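Ticket: Rain gauge feed for Sisasby flood map showing zero
Opened by: Adaeze Ekwueme
Assigned to: Oluwatosin Garba
Opened: Thursday, March 30, 2023
Status: Monitoring

Problem

The public flood resilience map for Sisasby has shown no rainfall at the four Nwachukwu Road gauges since the overnight update. River levels on the same map are fine. The council's drainage team uses the rainfall layer to decide which culverts to clear first, so they have asked for a fix before the weekend.
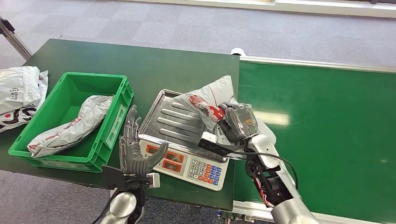

Datden, who host the map, say their side is receiving a file every 30 minutes as normal. I opened two of the files and the rainfall column is there, but every value is blank. The map turns a blank into a zero.

Checks so far

1. Restarted the import job. No change.
2. Compared a file with one from November. The old files give rainfall in millimetres, the new ones in tenths of a millimetre under a different column name.
3. Asked Skamell, who maintain the gauges, whether the loggers were updated. They confirmed new firmware went on overnight — we were not on the mailing list.

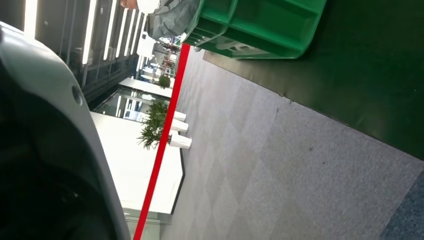 4. Changed the column name in the import settings and added the unit conversion. Test run on 500 rows came back clean.

Reply from Oluwatosin Garba

Applied the change to the live map and reloaded the missing readings. Gauges 1 to 3 now match the logger totals. Gauge 4 is still blank and Skamell will look at the logger on site.

I have also asked Datden to show a blank as "no data" — a zero on a flood map could mislead people. Leaving this open until gauge 4 is back.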